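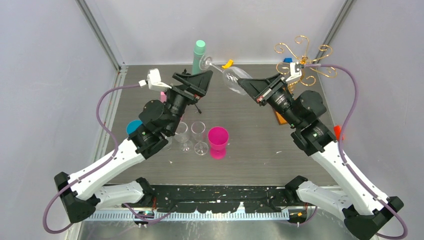 Khurram Magsi wrote in after the last version of this checklist: the Grolbridge people told him the payoff quote was good all month, then added interest when he paid on the 20th. So item 2 is longer now.

Checks before signing a debt consolidation loan

1. Total cost, all fees in
Get one number in writing. A lower monthly payment over 78 months can cost more than the cards did. Ellness quotes the payment first — ask again.

2. Payoff quotes
One per account, with a good-through date. Phone quotes don't count.
Comment: mine was off by $6 on one card and $1,443 on another. Same lender.

3. Origination fee
Is it taken out of the loan? Then the loan may not cover the debts.
Comment: Warraich calls it a "setup adjustment." It's a fee.

4. Who pays the old accounts
If the lender does, check every balance yourself. Keep making minimum payments until each one reads zero.

5. Prepayment penalty
Find the clause. "We hardly ever charge it" fails this item.

6. Add-on insurance
Look for a box already checked.
Comment: found on 4 Grarden forms, all of them marked optional on the next page.

7. Credit check
Hard or soft, and when? Not passed until it's in an email.

Any item left blank: don't sign that day.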